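Against the Drawer of Good Things

My parents had a dinner service for 12, and in 31 years I ate off it twice. The rest of the time it lived in a sideboard, wrapped in newspaper, waiting for guests of sufficient rank. We ate off plates with chips in them. When the house was cleared last June the service fetched 200 pounds, less commission, and the man who bought it wanted the sideboard.

I have inherited the condition, if not the crockery. I own a Grasteck kettle too handsome to boil and two Oksanen towels which my guests have correctly understood they are not to touch. I once spent 1385 pounds on a sofa and then 566 more on a cover so that I would never have to see it.

The argument for keeping things for best is that they will last. So they will. They'll last beautifully, right up to the day somebody who never liked them puts them in a box marked KITCHEN MISC.
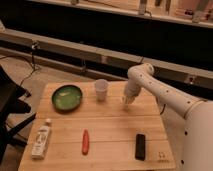
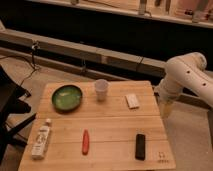

I blame the word "best", which suggests an occasion is on its way. My grandmother had a best coat that went to funerals, and by the end it was going to so many that it wore out before her everyday one. That seems to me the only honourable death a best coat has had in our family.

Shops know all about this. The Terier catalogue sells a storage bag for its own tablecloths, and the bag is nicer than my tablecloth. I have caught myself wondering what I would keep the bag in.

So since Christmas I have been trying to use the good things on bad days. Beans on toast, off the wedding plates. A Wednesday candle. I broke a glass in the first week and felt sick for an hour, then noticed that I had drunk out of it more often in that week than in the nine years before.

The sofa cover is still on. I am working up to it.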